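3.2 Handling rules for soft goods

We were glad to borrow most of our rules from the Brimness guide, though we did soften a few of them along the way. Every knit is laid out on a bed or table before the grippers come near it, and both pads should meet the cloth gently – no pinching at a seam, and no dragging by the hem.

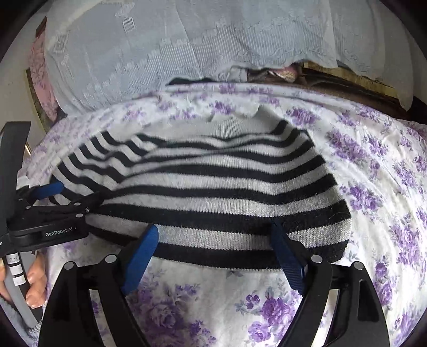
Figure 4. A striped knit garment on a bedsheet, with two hand-held grippers.

The second rule, which Eirlys Llewellyn kindly argued for all through November, is that a fold left bunched by one try is smoothed by hand before the next. It slowed us down a good deal, and of 201 tries we still set aside 34 for breaking it.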